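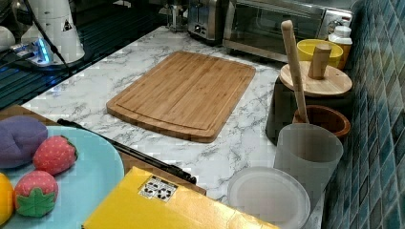
Kitchen worktops, boards and the stuff that lives on them: a quick round-up

By Rimantas Ķēniņš
April 17, 2024

Typing this between two other jobs so it's in note form. Mostly cleaning and storage, a few things readers sent in after the October page on sinks, and a bit at the end on sharpening because I keep getting asked.

Boards first

Wood and bamboo boards. Wash by hand, warm water, drop of washing-up liquid, soft side of the sponge. Both faces, even if you only used one. Wet one side only and it cups, and then it rocks for ever after.

Stand it on its edge to dry. Not flat, not leaning on the tiles with a puddle under it. Overnight if you can.

Never the dishwasher. I know. Somebody in the house will do it anyway, once, and you'll find it split along a glue line.

Oil: food-grade mineral oil from the chemist or a board oil. Olive oil and sunflower go sticky and then smell. Wipe on with a bit of old T-shirt, leave it, wipe off what hasn't gone in. New board, do it 3 times in the first week. After that whenever water stops beading.

Juice grooves collect muck. Old toothbrush, hot soapy water, run it right round the corners. A wooden skewer for anything dried in. If the groove has gone dark, bicarb paste, ten minutes, scrub, rinse, dry, oil the groove afterwards with a cotton bud.

Onion or garlic smell. Half a lemon and coarse salt, rub it about, leave five minutes, rinse. Works on fish as well, mostly. For chilli I gave up and keep a seperate board.

Board sliding about: damp cloth underneath, wrung out hard. Or a square of that rubbery drawer liner, cut a bit smaller than the board so it doesn't show. Wash the liner too, it gets grim.

Raw meat on its own board. Plastic is fine for that and it can go in the machine. When the cuts in it are deep enough to catch a fingernail, chuck it.

Fuzzy bamboo. Happens after a few months of wet hands. Light sand with fine paper along the grain, wipe, oil. Don't sand across, you'll be picking splinters out of your bread.

Worktops

Marble and marble-look are two different animals, so find out which you've got before putting anything on it. Ask whoever fitted it, or look for the paperwork. If it's real stone: no vinegar, no lemon, no limescale spray, nothing that fizzes. Acid takes the shine off and leaves a dull ring, and that's not a stain so it won't clean off. Needs repolishing.

Mild washing-up liquid, warm water, dry with a clean tea towel. Drying is the bit people skip. Streaks are nearly always soap left behind, so less soap, more rinsing.

Wine, beetroot, turmeric: blot, don't wipe. Wiping just makes it a bigger one.

Oil mark on stone. Bicarb and water to a thick paste, spread it past the edge of the mark, cling film over, tape the sides, leave a day. Peel, scrape with something plastic, rinse. May need doing again. A reader in a rented flat did it 6 times on a candle grease patch and swears it went in the end.

Laminate is easier. Nearly anything goes except scouring powder and hot pans. Watch the joints, water gets in there and swells them. A thin bead of clear silicone where the sink meets the top, redo it when it goes black.

Hot pans on a trivet whatever the top is made of. Always. 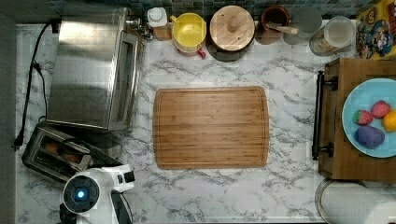
Toaster and oven kept to one side, board in the clear.

Clear a landing patch

Best thing I did in our kitchen cost nothing. Picked one stretch of worktop, wide enough for the board plus a mixing bowl, and banned everything else from it. Post, keys, chargers, school letters, all off. The appliances got pushed down one end.

Do it near the sink if you can so peelings don't travel. If your only free bit is miles from the tap, put a bowl next to the board for scraps and empty it at the end.

Things used daily stay out. Things used weekly go in the cupboard at waist height. Things used at Christmas go up top or to your sister's.

Jars and tubs along the back, fine, but only one row deep. Two rows and you forget the back one exists. I had paprika from before we moved.

Toasters

Unplug it, let it go cold. Crumb tray out (it's usually underneath or at the back), tip in the bin, wash, dry properly before it goes back. Then upside down over the sink, gentle shake. Don't bang it, the elements are thin wire.

Pastry brush for the slots, a dry one, and only when it's unplugged. No knives, no forks, no matter how stuck the crumpet is. Wooden tongs if you must, plug out first.

Brushed steel sides: wipe with the grain. Look closely and you'll see which way the lines run. Drop of baby oil on a dry cloth takes fingerprints off, buff with a clean one after. Too much and it just collects dust.

Burning smell with nothing in it is old crumbs. If you've emptied the tray and it still smells, stop using it.

Mini ovens

Glass door: bicarb paste on the inside when cold, leave half an hour, plastic scraper, damp cloth, another damp cloth. Keep it off the rubber seal if there is one and well off the elements.

Line the tray not the floor of the oven. Foil on the floor can block the heat or stick itself down, and most instruction books tell you not to.

Leave a gap at the back and sides. They get a lot hotter on top than you'd think. No bread bags up there, no tea towels, and check under wall cupboards for heat marks.

Racks come clean in the bath. Old towel down first so you don't scratch the enamel, hot water, a dishwasher tablet, leave overnight, rinse the bath well before anyone gets in it.

Cords

Tie up the slack with a velcro strip or a bread bag tie. Not tight, just a loose loop. Keep flexes away from the sink and away from the front edge where a small hand or a cat can get hold of it.

Label the plugs. Bit of masking tape, biro, done. Saves unplugging the freezer by mistake, which I have done, with a full one.

Check them twice a year for cracks, and anywhere a flex touches something hot, move it.

Tiles behind the worktop

Small mosaic tiles look lovely and are all grout. Wipe after frying while the grease is still soft, it's a ten second job then and a Saturday's worth if you leave it.

For grout: bicarb and water, toothbrush, rinse. Grout pen if it's past saving, but clean it first or you're just colouring in dirt. On dark tiles limescale shows as a white haze. Weak vinegar shifts it on ceramic, but mind your drips if there's stone below. Tape a folded towel along the join.

Quick word on knives

Steel little and often, sharpen properly every few months. Whetstone soaked if it's the soaking sort, flat on a damp cloth, low angle, same number of strokes each side. Test on a tomato. Not your thumb.

Glass and stone boards will blunt a knife in no time. So will cutting straight on the worktop, and it marks the top as well. Scrape food off the board with the back of the blade, not the edge.

Odds and ends from readers

Stuck jar lid: elastic band round it, then twist.

Stained tea towels, soak in cold first if it's egg or blood, hot sets it.

Bin smells, spoonful of bicarb in the bottom under the bag, change it when you remeber.

Sponge: swap it sooner than you want to. Old one goes under the sink for shoes and bikes.

Wobbly stool, felt pad cut in half. Don't saw the leg. You will never stop sawing the leg.

More tips welcome, keep them short please, I've still got a pile from last time to get through. Freezers and defrosting next.

Related
Sinks, plugholes and that smell
What to do with a warped baking tray
Drawer runners that stick
Getting candle wax off nearly everything
Small kitchens: where to put the bin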